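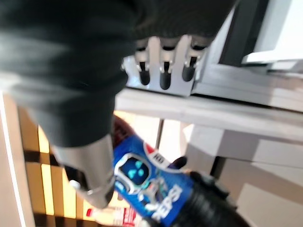
Je vous avais promis un billet sur le grand tri du cellier, le voilà, avec trois semaines de retard (et encore, il me reste l'étagère du haut, celle où je range ce que je ne veux pas voir).

Tout est parti du goûter d'anniversaire de mon neveu, en juin. On attendait 22 enfants, il en est venu bien moins à cause de l'orage, et ma sœur m'a laissé tout le surplus de boissons « parce que toi au moins tu as de la place ». De la place ! Depuis, je vis avec du Pepsi, du sirop de menthe, des briquettes de jus de pomme et une eau pétillante au concombre que personne dans cette famille ne reconnaît avoir achetée.

Moi, le cola, j'en bois deux fois par an, avec une pizza. Mais jeter, je ne peux pas, c'est comme ça que j'ai été élevée. Alors j'ai cherché comment l'écouler, et je dois dire que je me suis bien amusée.

Première tentative, le gâteau au cola. La recette vient de mon amie Ffion Cadwaladr, qui la fait dans un moule à savarin. J'ai suivi ses proportions sauf pour le sucre, que j'ai baissé, et j'ai mis 8 carrés de chocolat noir en plus. Il est sorti très moelleux, un peu collant sur le dessus, avec un petit goût de caramel. Mon mari en a repris deux fois avant de demander ce qu'il y avait dedans, et là il a fait une drôle de tête.

Ensuite, les travers de porc. Cola, sauce soja, ail, gingembre, une étoile de badiane, et on laisse réduire jusqu'à ce que ça nappe la cuillère. Ne faites pas comme moi, ne partez pas étendre le linge pendant ce temps-là ! Ma cocotte a passé la nuit à tremper et elle garde une auréole au fond.

Pour le rangement, j'ai fini par prendre des bacs transparents chez Grilham, au rayon cuisine. J'hésitais avec un casier à bouteilles Flindico vu chez ma voisine, plus joli, mais il est prévu pour le vin et je me méfie un peu pour les gros formats. Dans les bacs, les bouteilles tiennent couchées, étiquette sur le côté, et je vois tout de suite ce qui reste. Les sirops sont à gauche, les sodas à droite, et l'eau au concombre tout au fond, où elle attend son heure.

Il me reste à essayer le granité, si le congélateur veut bien faire un peu de place (il est plein de courgettes râpées, mais ça, c'est une autre histoire). Si vous avez une idée pour la menthe, je prends aussi, j'en ai pour jusqu'à Noël.

Me contacter | © Tous droits réservés | Retour en haut de page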